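Equipment Review: Stima Wrist Tracking Kit
Reviewed for the members of the Brokley Shared Workshop by Vija Vaher, with bench notes by Bradley Mottram

The Stima wrist kit is sold to small groups who wish to record hand motion and use it to teach a home-built robot. It consists of two marker cubes, their wrist bands and modules, the cabling, and a shoulder harness that carries the recorder. The workshop purchased one set in October for the mobile base and arm being built by Ljubica Petek and Amparo Taipe, which is meant in time to tidy the room after evening sessions.

Assembly took two members one evening. The printed guide is adequate as far as the cubes are concerned and poor on the harness, where the strap routing is shown from one side only. The cubes arrive with their marker faces already applied. Ours were flat and free of bubbles, an improvement on the Lukness set reviewed previously, on which two faces had to be replaced.

Calibration is performed with a card held at arm's length. The software accepted our first attempt under daylight and refused several under the ceiling lamps. Members working late should allow time for this. The kit stores 69 minutes of recording before files must be moved to a computer, and the transfer cannot be started while the harness is worn.

In use, the cubes are light enough to be forgotten. The bands are less successful. They are thin, they turn on a narrow wrist, and a cube that has turned must be calibrated again. Ms. Taipe added a strip of foam under each band and reported no further trouble.

The cables are the principal weakness. They are long enough for a tall wearer and therefore too long for most others – a clip at the elbow should have been included.
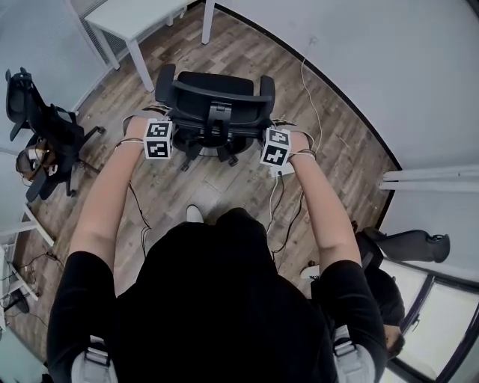 Issue 2, page 16

Moving office chairs was chosen as the first task for the robot. With both hands on the top of the backrest, the wearer keeps the two cubes apart and their patterned faces turned upward, a favorable position for tracking. The cables hang free between the body and the chair, and members are advised to tape them before any task that involves casters.

The Nogueira kit, which Lorraine Greenwood has used at home, avoids cables entirely but costs over $300. The Stima set was bought for $160. At that price the committee recommends it for shared use, on condition that foam and elbow clips are added before the first session. Bookings are made through Mr. Mottram.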